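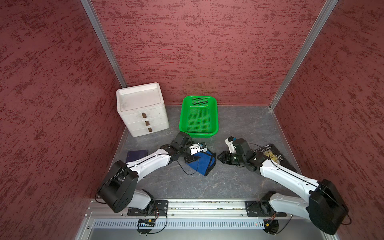 Sonntag, Tag der offenen Tür bei Jollell. Ich habe eine Hüpfburg erwartet und bekam eine Schlange bis zum Fahrradständer, alle wegen zwei Roboterarmen. Die Aufgabe für die beiden: Stofftasche in den grünen Korb. Meine Söhne scheitern daran seit Jahren, ich war also emotional beteiligt.

Die Anlage heißt Tunetti. Klingt nach Nudelsorte, kann man aber nicht bestellen, habe gefragt.

Durch die Vorführung führte Liam Cropper, Headset, sehr gute Laune für elf Uhr morgens. Erster Satz: »Stoff ist der natürliche Feind des Roboters.« Neben mir nickte eine Frau, als hätte sie gerade Spannbettlaken gefaltet.

Laut Cropper haben sie 1386 Durchgänge aufgezeichnet, bis Tunetti vor Publikum durfte. Ziel sind 2000. Ich habe nach dreimal Einparken den Führerschein bekommen.
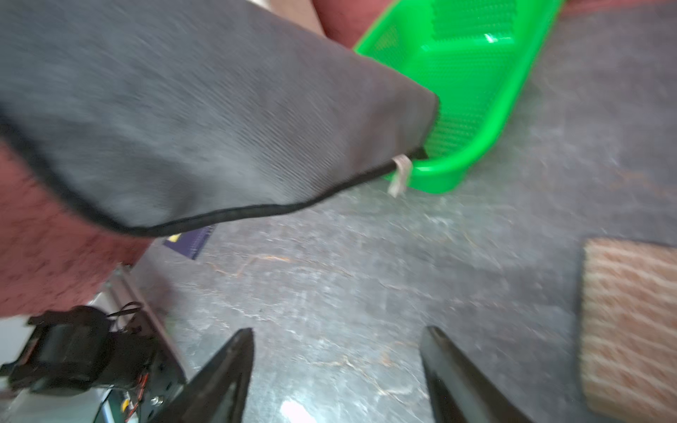
Frage aus Reihe eins, Kind, geschätzt Grundschule: »Warum nehmt ihr nicht einfach die Hand?« Längere Pause im Headset. Danach etwas über Skalierbarkeit. Das Kind hat sich das angehört wie ich früher den Pfarrer.

Gelernt: Jeder Arm hat seine eigene Kamera vorn am Greifer. Der Arm guckt sich also die ganze Zeit selbst auf die Finger. Kenne ich aus Teamsitzungen.

Hinter der Absperrung zwei Herren von Ulitz, der Konkurrenz, erkennbar an den Ulitz-Jacken. Haben alles mitgeschrieben und so getan, als läsen sie den Kuchenaushang.

Apropos: Kuchen 4 Euro das Stück. Der Roboter hätte an dieser Stelle gern kassieren dürfen, die Schlange war länger als die vor der Vorführung.

Auf der Folie stand dann noch »99 Prozent Zuverlässigkeit als Ziel«. Ich habe gefragt, wer das eine Prozent aufhebt. Cropper hat auf einen Kollegen gezeigt. Der Kollege heißt Bogdan und hat gewinkt.

Zum Abschied gab es eine Stofftasche. Liegt jetzt im Flur auf dem Boden. Nächste Führung ist im Oktober, ich bringe die Söhne mit, vielleicht nimmt Tunetti noch Praktikanten.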